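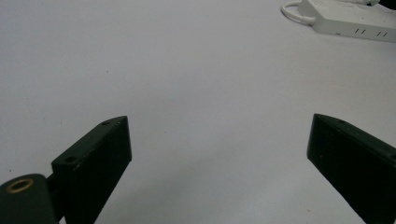 Gripper open over the bench, Saturday

Got to the workshop at 4 and had the long table to myself until dinner. The fingers are on and they open wide. I'm calling this version Otach, the same name as the folder the drawings are in, so I stop mixing it up with the spring one.

The brass insert in the hub is staying as it is. I went back and forth on using a plain nut instead and decided I don't want to take that joint apart again. The dark finish has scuffed along the top of the left finger. I can live with it.

The screws came from Cekent, 2 bags, and one bag was the wrong length. Wrote to them. The linkage still has play in it when I squeeze slowly, less when I squeeze fast. I think it is the short arm and not the pivot, but I need calipers to be sure and mine are at home.

Set the log to stop at 2000 samples and ran the handle open and closed by hand. It quit at 919 with a read error. Same cable as last week, so I'll swap that first before I touch the code.

Still to do: rubber for the inner faces, a longer lead for the encoder, pay the June bench fee. Home by 8, ate standing up.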